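Dissanayake House
Gallery: The Screened Rooms

The Skukstead Room and its neighbors occupy the second floor of Dissanayake House and are available to community groups, classes and small meetings throughout the year. This page presents the furnishings of the floor as they stand following the refitting completed in March. Rooms are listed in the order in which guests reach them from the main stair.

Stair Landing
The landing seats two and serves as a waiting area for groups arriving before their booked time. Coats may be left on the rail.

Pandell Room
The largest room on the floor holds 68 guests seated in rows. The refitting included new window shades, and the original floor, measuring 1,105 square feet, was sanded and sealed.

Gorkeo Room
A smaller room for reading groups and interviews, 466 square feet in area. The long shelves on the north wall are reserved for the House library — groups are asked not to store materials there.

Skukstead Room
Folding screens were chosen in place of fixed partitions so that each table can be set apart or opened to its neighbors. Table coverings are felt, which softens the sound of items being put down. Cups, drinks and spray bottles are among the things most often found on the tables between sessions. 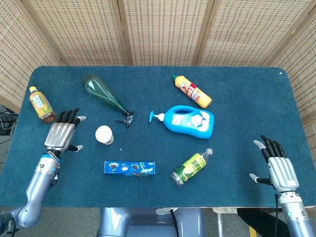
Woven screen panels around a table covered in dark teal felt, with a bottle of iced tea, a green spray bottle and a paper cup on its side.

One group that meets in the room in the evening has written that the screens make conversation at the next table much easier to ignore, and has asked whether a second set could be provided for the Pandell Room. The request is under review.

Groups are asked to clear their tables and fold back any screens they have moved before leaving. Bookings for all rooms are made through the House office, which opens at 9 a.m.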